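Folding notes, part 2: cloths

April 2019

The first part covered shirts. This one is about anything knitted or fuzzy and too thick to hold a crease, which in my case means the blue pile. I use the same method for all of it. The only variable is the number of folds.

Weight matters more than size. The Ivima cloths I buy are listed at 349 grams per square meter, and the older Gilbert ones at 269. The lighter cloth takes a fold in half, then in half again, and stays flat. The heavier one springs back at the second fold unless it is pressed for a few seconds.

Step one is to pick the piece up by its top corners and let it hang. Gravity takes out most of the twist. Shaking helps with cotton but does little for knits, and it throws lint.

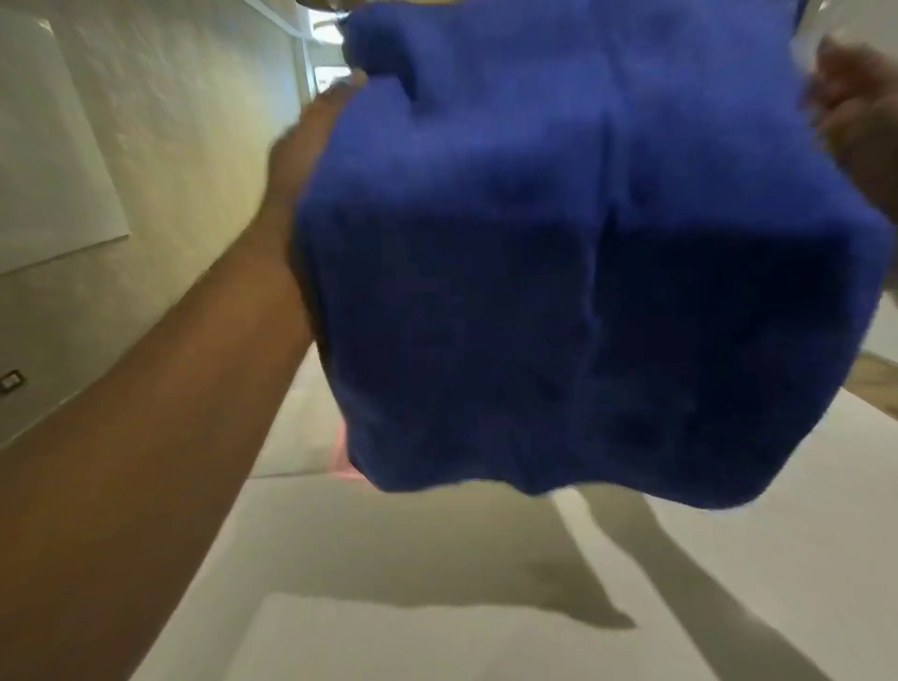

Blue fabric held up by the top.

Once it hangs evenly, lower it so the bottom edge lands first, then bring the top edge down over it. I used to smooth the piece out flat and fold from there. That added a step and gave the same result.

The next fold goes across. Hold both sides at once, thumbs on top, fingers around the outside. Pressing from one side only pushes the layers out of line - the top layer moves and the bottom one stays put. A slick surface makes this worse. On a white glossy table the whole bundle will slide if the pressure is uneven.
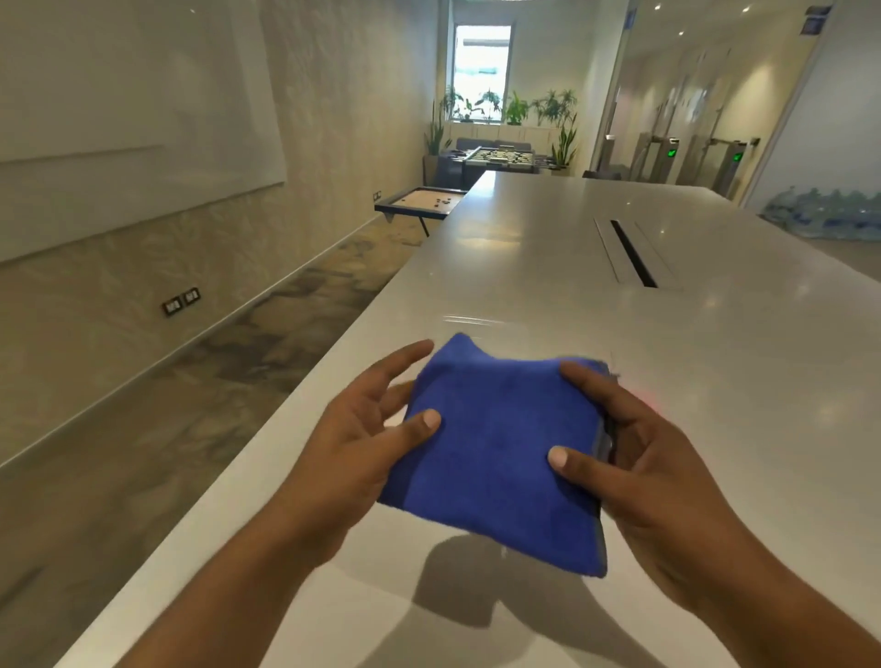
Bunching along the upper edge is normal with thick pile and can be left alone. It settles under the weight of the stack. I keep 14 to a stack, which is what fits under the shelf in the Nirnstead cabinet with enough clearance to get a hand in.

Stitched borders should face the same way through the stack. Mixed edges make it lean.

Part 3 will cover towels, including the Brakatitz ones that shrank in August.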